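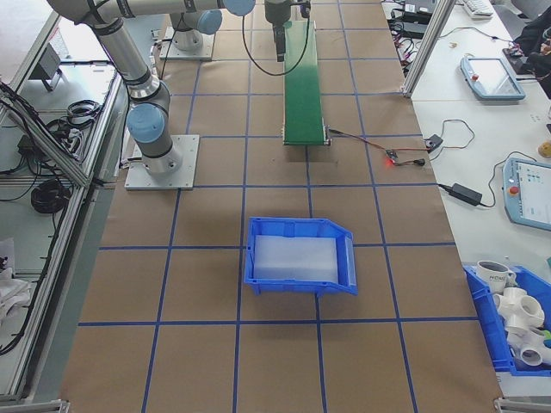
Reading time: 2 minutes (but do the exercise at the bottom, please!)

Unit 4 handout: Laying out a work table with paper and tape

Hi all, these are my notes from the layout session, cleaned up a bit for anyone who was at the Mollport open day and missed it. Bring a pencil and the Poirier workbook next time, and a tape measure if you own one.

We start with plain brown kraft paper and blue tape, and I'll keep saying it all term: draw your plan on the table before you bring in anything heavy. Paper is cheap, you can write on it, and if the whole plan is bad you roll it up and start over (I've done that more than once!). The tape goes on top in long strips, first one way, then across, and now you have cells you can talk about. Give the columns letters and the rows numbers. "Put the bin in C2" beats "put it over there, no, left a bit" every single time.

A few habits I'd like you to pick up:

Pull the tape tight and press from the middle out. Wrinkles in the paper will travel if you start at the ends.

Place the long items first. A belt conveyor is the classic one, because it eats up several cells in one direction and you can't bend it around anything.

Line up the long side with a strip of tape if you can. Your eye catches a crooked belt much faster when there's a straight line near it.

Keep power supplies and spare cables off the paper, on a surface behind it. They will creep forward, so push them back when you tidy.
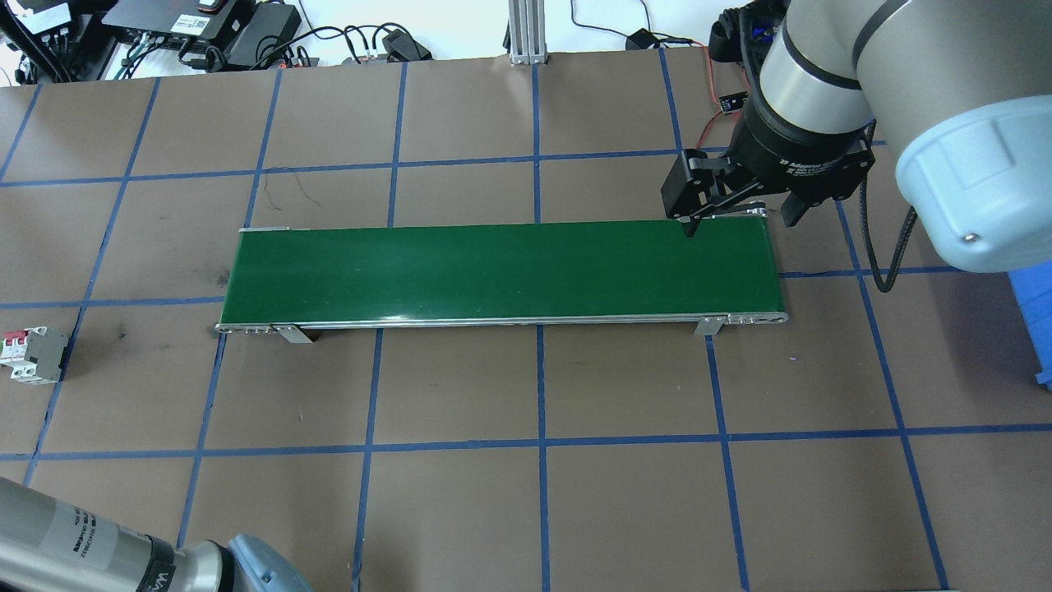 Bins, wires and the stuff in between

Bins come second, once the conveyor has its spot. I like an open-front bin, and I want you to decide which way the opening faces and draw an arrow for it on your plan. Florence Fehr tried a foam insert in hers during the Mernico project and loved how quiet it was, so feel free to steal that idea.

Now wires. A thin wire lying across the paper is easy to miss and easier to snag with a sleeve, so trace every one with your finger from end to end before you call the layout finished. Draw it on the plan too, in a second color! Most of you draw the boxes and forget the lines between them, and then the boxes get moved and the wire comes up short.

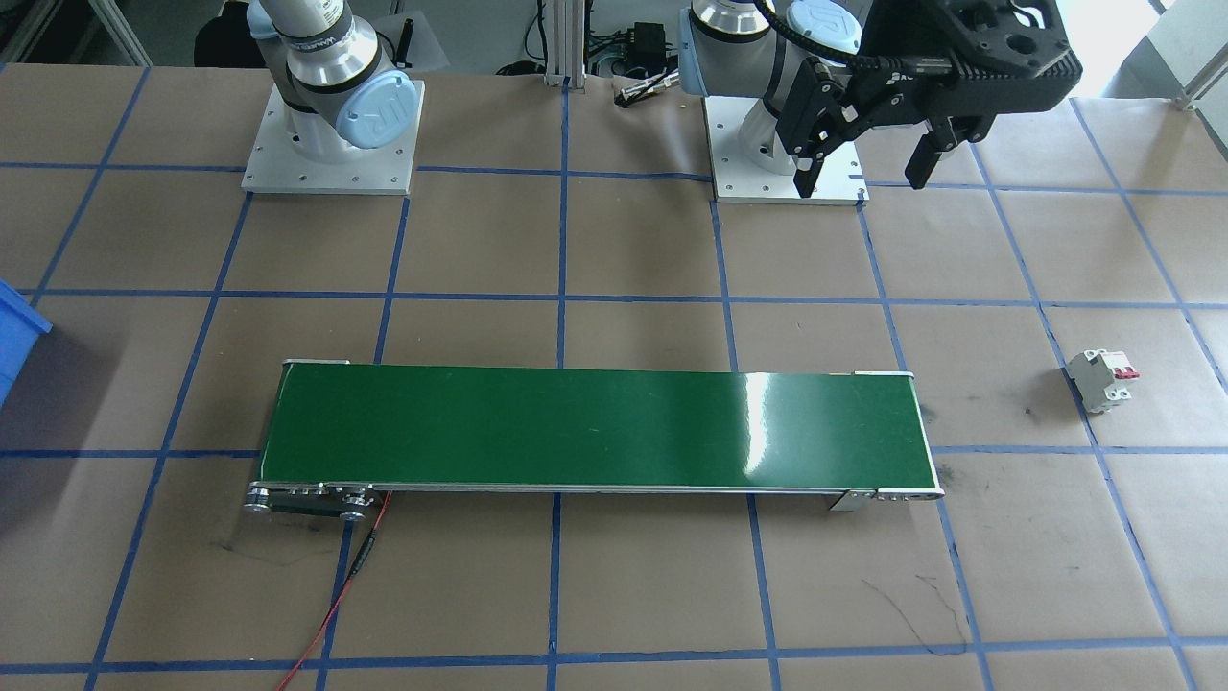

The other thing I see left off a lot of plans is the empty space. Leave yourselves a few free cells at the front where you can set a thing down and think. Jocelyn Penner's group filled every cell in their first Morusdale plan and had to redo it, and the second version was so much nicer to work at.

Light matters too. Walk around the table and look for glare on anything shiny or smooth, then mark the bad angle on your plan with a little sun. Do it at the hour you'll really be working, if you can.

Exercise for next session

Draw a table of your own choosing on one sheet, letters across and numbers down. Place one long item, one bin and at least one wire. Swap with a neighbor and have them set it up from your drawing alone, no talking. You get 40 minutes for both halves, and I'll collect the drawings with all the corrections still on them, so please don't erase.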